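Progress report to the Goicoechea Fund
Small Shop Display Project, Riten
Prepared by Stefaniia Ostapchuk, project coordinator
November 25, 2020

Dear Mr. Donnelly,

I send you the report on the work with the display shelves in our training shop in Riten. The grant is for teaching people who want to work in retail, and in this period we spent most of our time on the counter area, where the small packages are shown to customers.

Work done

In the last report I wrote that the old cardboard trays were the main problem. The packages fell forward when someone took one from the front, and the trainees lost much time with putting them straight again. We have now changed to clear holders. They were ordered from Custitov and came in two deliveries. The second delivery was late, so the fitting of the counter finished later than it was planned in the schedule.

In total we received 16 holders. All of them are in use, except the ones we keep as spare parts. The group of six trainees did the fitting by themselves under my supervision, and they also wrote the cleaning instruction, which is kept in the drawer under the cash desk. I am satisfied with how they divided the work. 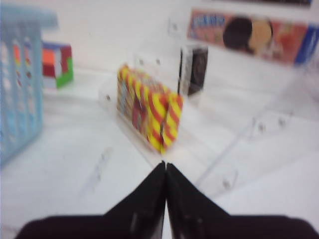 Packages standing in the clear holders, with the banner at the back wall.

We learned some things about how to arrange the products. A package with strong colors, such as the red and yellow stripes, is easy to find also from some distance, and it can help the customer to notice the darker packages near it. The trainees tried several orders on the shelf and discussed them with the sales teacher from Pliltis. She recommended to keep the narrow dark packages farther back and to leave enough space between the rows for a hand.

Difficulties

The clear walls show every fingerprint. In the beginning we used the normal window spray, but the supplier asked us to use only a soft cloth and water with a little soap. Cleaning now takes more time in the morning than we expected, and I had to change the opening plan for the trainees.

Budget

For this part of the work we had 1,000 dollars. The holders and the delivery are paid. What is left will be used for price labels, and I will send the invoices together with the final table. I do not ask for additional money in this period.

Next steps

In December we will put the price labels and repeat the exercise of filling the shelf with the second group. I would also like to ask if you can visit us in that month, when both groups are present. Please write me which dates are possible for you.

With kind regards,
Stefaniia Ostapchuk

Copy: Delwyn Donnelly, Goicoechea Fund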